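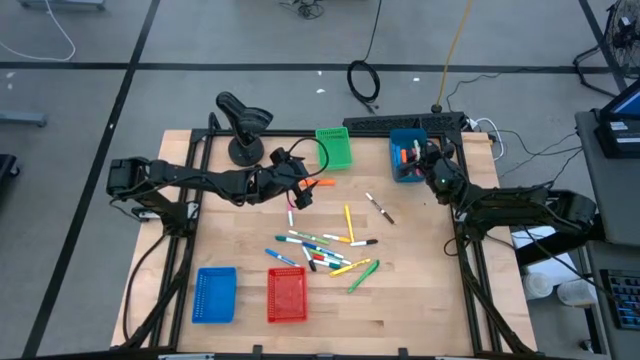

Progress report to the Mtshali Fund, 29 Jul 2018
Clasuditz Trail Running Series, first half of the season

Hi Nigel,

You asked for something short and readable this time, so I've put the full budget sheet in the shared folder and I'll stick to the news here. Two races are done, the Gavico Ridge 15K and the Plonex Lake half marathon, and we have 982 finishers between them. I'm thrilled with that! Last year's first two races were a mess of late permits and a washed-out parking field, so I went into spring with my fingers crossed.

Gavico first. The new start in the lower meadow worked well and the first mile was a lot less crowded than the old one through the gate (I ran the old one myself and still have the scar on my elbow). The climb was muddy, and we had a few grumbles about the second water stop being too far up the hill. We'll move it down to the creek crossing next year. Chip timing held up fine, apart from a stretch when the finish clock went blank and Si-eun Jang read times off her laptop through a megaphone. People loved it, so she may be stuck with that job.

Plonex Lake was hot. We pushed the start up to 6:30 a.m. and added an extra aid station on the east shore, which ate most of the contingency line. You'll see that in the sheet. I'd do it again. The medical tent treated blisters and one twisted ankle, and everybody went home the same day.

On money: your grant has paid for the timing mats, the radios and the youth entries so far. We promised you 33 free youth places for the season and they're all taken, with a waiting list. Si-eun would like to open up more for next year and I'd like to talk to you about that before we write the renewal. The one item we haven't bought is the trailer. The used one we had our eye on sold before I could get there, and the others I've looked at were either too small for the barriers or way over budget.

Things that are behind: the course map for the forest race still needs a sign-off from the county, and the results page is slow on phones. I've been chasing both. If the county says no to the north loop we have a two-lap version ready – duller, but it's measured and it's legal.

Total entries sold across all the races now stand at 1460, and that's with the night race not open yet. The final race is in December, same hilly course as before, and you should come! There will be soup.

I'll send the next report once the forest race is done. Could you let me know whether the trailer money can roll over if I don't find one this year? It would save me from buying something awful in a panic.

Thanks again for everything.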